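Greltness season 3 cast "leak" -- anyone buying this? 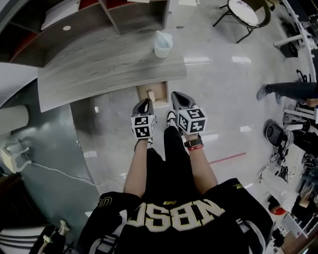
Black jersey, gold letters, desk.

potatoqueen_88
So the Potolik fan page says Jihad Haddad is confirmed for the new season of Greltness. They claim 2,920 people voted for him in the wildcard poll. Filming starts in July. I'm so ready!!

Ladgate_Lurker
Confirmed by who? That page "confirmed" two people last year and neither one showed up. The poll had 1,004 votes when I looked this morning.

potatoqueen_88
It was still open this morning. Votes go up, that's how polls work.

Ladgate_Lurker
Nearly triple by lunch? Sure.

mirror_ball_mo
I don't care about the poll. He told a radio host he was done with reality TV after the Abu Hammour special. Why would he come back for a show that makes you sleep in a barn?

dunkwell
Money. Same reason they all come back.

mirror_ball_mo
Maybe, but he walked off the last one after 2 episodes. I can't see the producers paying for that again.

potatoqueen_88
People still talk about those episodes though. That's why they'd want him!

Ladgate_Lurker
I'll believe it when the network puts out a cast list -- with his name spelled right, which the fan page didn't manage.

dunkwell
They fixed the spelling. Still no source on the post.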